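Trengate socks: read me first

Hello! I put this set together at Hulme over June, and it's all about folding socks on a table (yes, 2745 clips of it). Every sock is a dark one, so matching pairs by colour won't get you far.

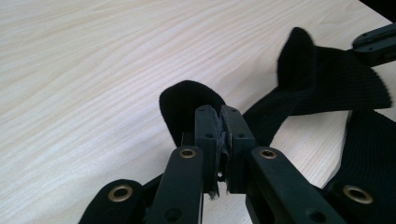
Nigel Bickerstaff reckons the toe should always be folded in first, or the cuff ends up bulky.

I do mine cuff first, and both ways are in the set. Look in the notes column for which.
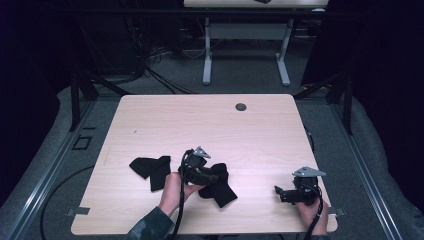

Clips with only one sock folded are marked "half", and there are 39 of those.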